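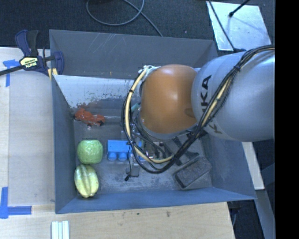 Gray bin with sloping walls, from above.

28 October 2022

Bin paint test, Brollow hall, continued.

I opened the second can of the Grundach gray today. The first can was from July and it had a skin on top, so I do not trust the panels I made with it. They are marked with a cross on the back and stay on the low shelf. Please do not use them for comparison.

New panels: 13 pieces, all cut from the same sheet, cleaned with the citrus cleaner and left overnight under paper. I put on three coats with the small roller. Between the coats I waited 35 minutes by the clock. The can says longer, but Shen wrote in their mail that this is enough in a dry room. I am not fully convinced — the second coat was still a little soft at the corners when I touched it with a glove.

Rub test on panel 4: 223 strokes with the felt block, then I lost the rhythm and stopped. The top coat became dull but I did not see bare surface. Panel 5 I rubbed with the coarse pad, and there the paint came off at the edge much sooner. The edge is always the weak place. Maybe I should round it with paper before painting.

The Drareck primer did not arrive. I wrote to them again and asked for a delivery day.

To do on Monday:
Weigh panels 6 to 9 again, same scale, door closed.
Round the edges on two spare pieces and paint them.
Ask Shen if the hardener can go in the last coat only.
Wash the roller tray, I left it in water by the sink.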